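September 14, 2025

Budget day, also known as subtraction. Groven quotes 388 for a set of replacement finger pads. Esteves wants 200 for what sounds like the same set, plus shipping from wherever Esteves keeps things. Tülin says order both and compare – Tülin does not hold the card.

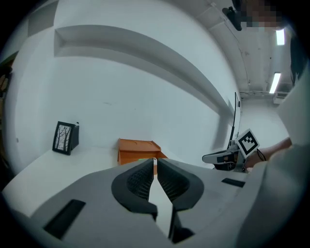
What do we still have to spend before January? 600, out of the 1,000 Forkerstead gave us, and one Esteves set comes out of that.

Leonilde wants a second spare cable on the list. Added. Also wants a better chair. Filed under next year.

To do: ask Irow if their quote includes tax. Last time it didn't.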